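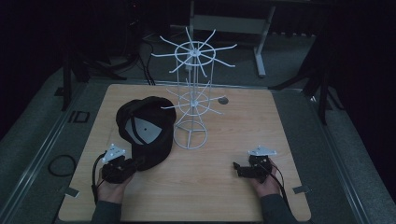 Why does the label printer feed a blank label after every printed one?

The label size saved in the software is taller than the label on the roll. The printer finishes the first label, believes it still has some label left to go, runs into the next one and ejects it blank. Match the two sizes and the blanks stop, except when they don't, which is what the rest of this ticket is for.

Ticket 239
Status: Closed (reopened, closed again)
Opened: 2023-02-19
Product: Gistton desktop label printer, USB
Software: Skevex Stock, price tag module
Reported by: shop owner, hats and accessories

Original report

Printer worked fine until I switched to the smaller price tags. Now I get one good tag, one blank tag, one good tag, one blank tag. I have already turned it off and on. I have also turned it off and on again with more feeling. I print 40 tags at a time for the counter stock, so I am throwing out 40 blanks, and the roll is not free. Please advise.

Support reply

Thank you for turning it off and on. Please do the following:

1. Open Skevex Stock and go to Settings, Tags, Paper.
2. Check the tag height. If it still shows the old tags, change it to the height printed on the box of the new roll.
3. Close the window with Save. The X in the corner throws your change away without mentioning it.
4. Print one test tag.

Customer reply

The height was wrong. I fixed it. I used the X, then I read step 3, then I fixed it again. Now I get two good tags and then a blank. I suppose this is progress — at this rate I will be happy by March.

Support reply

When the size is right but blanks still turn up now and then, the printer is usually missing the gap between tags. It finds the gap with a small sensor, and the sensor has to be taught each new kind of roll.

1. Load the roll and close the lid until both sides click.
2. Hold the feed button until the light blinks 2 times, then let go.
3. The printer will push out a few tags and stop. Leave it alone while it does this.
4. Tear off what came out and press feed once. It should move exactly one tag.

If it moves more than one, look at the paper guides. They should touch the roll without squeezing it.

Customer reply

Light blinked, tags came out, I left it alone. Pressed feed and it moved one tag. Printed 15 caps' worth with no blanks. Then I restarted the computer and the blanks came back. I want it on record that the restart was the computer's idea.

Support reply

Noted for the record. A setting that comes back after a restart is normally living in the printer driver, where it overrules the one in Skevex.

1. Open Printers on the computer and right-click the Gistton.
2. Choose Printing Preferences and set the tag size there too.
3. Go to Printer Properties, then Advanced, then Printing Defaults, and set it a third time. Yes, it is the same screen. No, it is not the same setting.
4. Under Media Type choose "Labels with gaps". If it says "Continuous", you have found the culprit.
5. Restart and print a test.

Customer reply

It said "Continuous". Changed it in all the places, including the one that looks exactly like the other one. Restarted. Full batch printed, no blanks. You can close this.

Status changed to Closed.

Customer reply (ticket reopened)

Blanks again. Different roll this time, from Holimex, same size on the box.

Support reply

Same size of tag, but the gap between tags can differ from one maker to the next. Please repeat the feed button steps with the new roll loaded. The driver and Skevex settings can stay as they are. You will need to do this whenever you change brands, and it is worth sticking to one brand if you can bear to.

Also check the back of the roll. Some have a black line printed across the backing paper. If yours has one, set Media Type to "Black mark" before you hold the button.

Customer reply

No black line. Held the button, got the blinks, printed the batch. All good. I have written the button thing on a tag and stuck it to the printer. It came out straight.

Internal note

Add Printing Defaults to the setup guide for the tag module. The Bukhari card on the same subject still shows the old menu and should come down. Ask whether the X in the Paper window could at least prompt to save.

Status changed to Closed.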